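Desk-clearing cell, fault run, 05/05/2026

Quick gallery from the Elholm bench, posting before I lose the notes. Job was the usual one, tidy a desk: books, pens, markers. Arm kept stopping on a protective stop, joint torque limit. 7 stops in one shift and the log gave the same code every time. Pictures show the work at hand, notes on the fault further down. 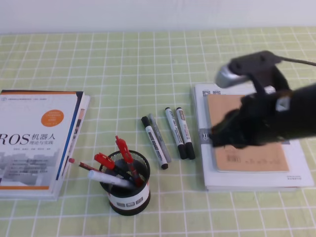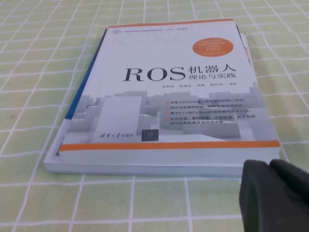
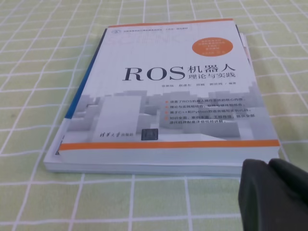
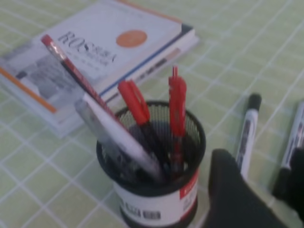

Elholm bench, green grid cloth. First one is the fixed view, arm over the right hand stack; the other three are from the wrist, two at the ROS book and one by the pen holder.

What went wrong, short version. Torque on the wrist joint creeping up through the run, then over the limit, then stop. Brakes on, program dead, somebody walks over and resets. Did that five times before we quit resetting and started reading. Should of been once.

First guess was payload. Thick books, heavy for a gripper. Wrong, it stopped on markers too, and twice with nothing in the fingers.

Second guess was the Altatau planner update from January. Rolled it back, lost most of a morning. Same stop.

Real cause: strain relief on the gripper cable. Clip had let go inside the sleeve, so the cable was bunching behind the wrist and pulling tight whenever the arm reached left. Sleeve hid it. Found it by hand with the power locked out, you could feel the lump.

Fixed so far:
- new clip, cable rerouted with a longer service loop
- sleeve comes off for inspection every 100 hours (was 2000, way too long)
- two resets on the same code and the cell gets locked out, no exceptions
- torque trend on the main screen, so teh creep shows before the stop

Not fixed: the reset button is still inside arms reach of the table. Salinas moved theirs outside the line after a near miss and we said we'd copy it. Still on the list.

No one hurt, nothing broken except the clip. Jacket on the cable has a shiny spot, swapping it anyway. Will post the old one when its out.

Filed under: Robot Cells / Faults & Stops / Bench Photos

3 comments

wristjoint5: Same thing on our Arkis arm, took us forever. Does the stop always come at the same pose? Ours did, thats what gave it away.

benchnotes (author): Yes, near enough. Far left reach every time. Wasn't plotting pose against stops, am now.

gridcloth: Please move that reset button before the next run and not after.

Contact | Copyright Elholm Bench Notes | Back to top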